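Zu Besuch bei Soluter in Skarkavdale

Am Samstag war Tag der offenen Tür bei Soluter, und weil ich schon im Dezember die Ankündigung gelesen hatte, bin ich hingefahren. Von der Bushaltestelle sind es 18 Minuten zu Fuß, der Weg geht immer leicht bergauf. Am Eingang bekam man einen Aufkleber für die Jacke und einen Zettel mit dem Plan des Gebäudes. Der Eintritt war frei.

Ich interessiere mich seit vielen Jahren für Tische. Das klingt vielleicht komisch, aber ich habe lange in Großküchen gearbeitet und weiß, wie viel Zeit man verliert, wenn auf einer Arbeitsfläche keine Ordnung ist. Deshalb wollte ich vor allem den Raum sehen, der auf dem Plan »Tisch und Gedeck« heißt. Die Führung dorthin beginnt im Erdgeschoss, und man geht in kleinen Gruppen.

Der Tisch und sein Papier

Man betritt den Raum von der schmalen Seite und hat den Tisch gleich vor sich. Er ist lang und mit braunem Packpapier bedeckt, darauf sind mit dunkelblauem Klebeband Felder abgeteilt. Ganz hinten kommt Licht herein, und bei diesem Licht sieht man gut jede kleine Falte im Papier. In einem Feld lag ein runder weißer Teller, flach und ohne Muster.

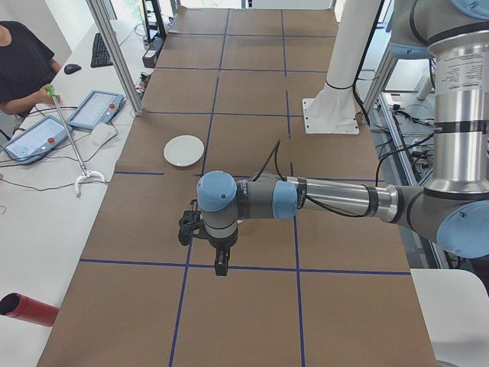
Wozu die Felder gut sind

Die Idee ist einfach erklärt. Jedes Feld ist ein Platz, und wer etwas auf den Tisch stellt, kann einem anderen sagen, in welches Feld. Bei Soluter nennt man diese Einteilung intern Mustex. Das Wort steht auch auf dem Zettel, den wir bekommen haben, allerdings ohne Erklärung. Ich habe gefragt, woher der Name kommt, aber in unserer Gruppe konnte es mir keiner sagen.

Mir hat gefallen, dass man für so eine Ordnung kein teures Material braucht. Packpapier kann man nach der Arbeit abziehen und neues auflegen. In meiner alten Küche hatten wir Markierungen direkt auf der Platte, und nach ein paar Monaten klebte an den Rändern der ganze Schmutz. Mit Papier passiert das nicht so leicht. Dafür bekommt es Falten, und das Band hält auf Falten schlechter als auf einer glatten Fläche.

Nach der Erklärung durften wir Fragen stellen. Eine Besucherin wollte wissen, ob die Felder alle gleich groß sein müssen. Die Antwort war, dass es ungefähr reicht, weil ein Teller ja in der Mitte vom Feld steht und nicht am Rand. Ein anderer Besucher fragte nach dem Preis vom Papier. Eine Rolle kostet im Einkauf 80 Kronen, und die Firma bestellt das Papier bei Medve, zusammen mit dem Band. Auch nach dem Verbrauch hat er gefragt: 1000 Meter Band gehen im Jahr weg, für alle Räume zusammen. Das fand ich viel.

Von nahe betrachtet

Wenn man sich über den Tisch beugt, merkt man, dass alles mit der Hand geklebt ist. Die Streifen sind nicht ganz gerade, manche sind eingerissen oder bestehen aus mehreren Stücken. In einer Querlinie gibt es eine Lücke, wo nur das braune Papier liegt. Auch eine Naht habe ich im Papier gefunden. Ich gebe zu, dass mich das am Anfang gestört hat. Ich hätte die Lücke am liebsten selbst zugeklebt! Aber zum Arbeiten genügt es wohl, denn das Auge macht die Linie von allein fertig. 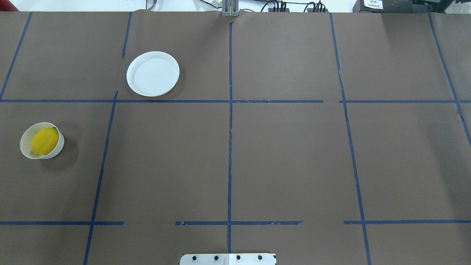 Text: die Redaktion der Besuchsseiten
Skarkavdale, 2025-01-18

Nach dem Tisch ging unsere Gruppe noch in den Flur mit den Schautafeln und danach in die Kantine. Dort gab es Erbsensuppe und Brot, beides gut, nur die Schlange war lang. Ich habe 2 Teller gegessen und mich mit einem Ehepaar unterhalten, das jedes Jahr kommt und den Weg durch das Haus fast auswendig kennt.

Wer selbst hinfahren möchte: Die Garderobe ist klein, man soll besser keine große Tasche mitbringen. Die Führungen sind auf Schwedisch und Englisch, das Englisch war langsam und für mich gut verständlich. Im Raum mit dem Tisch ist es ziemlich eng – in der letzten Reihe hört man wenig, also früh zur Tür gehen. Der letzte Bus zurück fährt vom Parkplatz und nicht von der Haltestelle unten an der Straße.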